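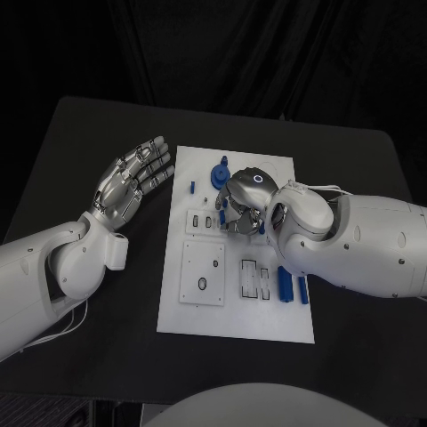

Najwa Saliba's second record, Muma, came out on Tue 11 May in an edition of 300. Side A runs quieter than side B, and the vocal on Pledance sits well back in the mix – too far back on small speakers. I measured a drop of 2 dB against the single version. Unach is the better recording: one voice, very little reverb, a clean low end below 600 Hz. My copy has a light tick near the end of it. She sings at Nassar in July. There are 50 seats and I have booked one by the desk.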